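4.2 Upright holding of long household objects

Published in December | Household Objects Group, Voststead
Shares 12 | Comments 4

The second part of the study considers objects whose length is much greater than their width. Broom handles, curtain poles, rolled blinds, walking sticks and garden canes all belong to this group. They are found in most homes, they are moved often, and they are seldom given a place of their own. In the household survey carried out for the Ternavel project, long objects were the items most often reported as leaning in a corner, lying behind a door or resting across the top of a cupboard.

The objects used in this part were drawn from the Gudeta collection, which holds 36 everyday items of mixed age and condition. Items were chosen to differ in surface, weight and balance. Particular attention was paid to sticks whose surface changes along their length, as these present a different feel and a different degree of slip according to where they are held. A painted or wrapped section may give good purchase while bare wood a short distance away does not. Earlier work on handles has tended to treat the whole length as uniform, and the tables of friction values in common use follow the same practice.

Each item was presented upright over a plain white tabletop. The upright position was preferred to the horizontal one for two reasons. It is the position in which such objects are normally stored and handed from one person to another, and it makes any lean visible at once. The holding point was set low on the object in the first series and raised in the second. Fig. 3 belongs to the first series. 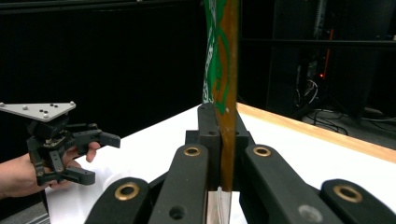
Fig. 3. Long stick with green patterned wrap, held upright over the white tabletop.

The stick in Fig. 3 combines several surfaces. Its upper section carries a green covering with a wavy pattern in lighter green and brown, a smooth brown surface runs down its right-hand side, and the lower section, at the holding point, is pale and somewhat reflective. For the purposes of the analysis these were entered as separate zones, and a holding point was assigned to the zone in which it fell. Where a holding point lay across the border between two zones, the trial was entered under both and marked accordingly.

A total of 600 trials was recorded. The measure of interest was the lean of the object from the vertical, read at the start and at the end of each trial. Objects held low showed a greater lean than the same objects held near the middle, as would be expected from their balance. The effect of surface was smaller but consistent. Smooth zones were associated with slow turning of the object about its own axis, a movement that was rare in the wrapped zones and that the original coding sheet did not provide for. A column was added after the first 12 objects, and the earlier records were coded again.

Two limits should be noted. The Gudeta items are lighter on the whole than those reported in the Voststead homes, and no object with a head or brush attached was included in this part. Objects of that kind are treated in Section 4.3, together with the results obtained with the Pamard wall rail.

Contact: Household Objects Group, Voststead | Copyright Ternavel Project | Back to top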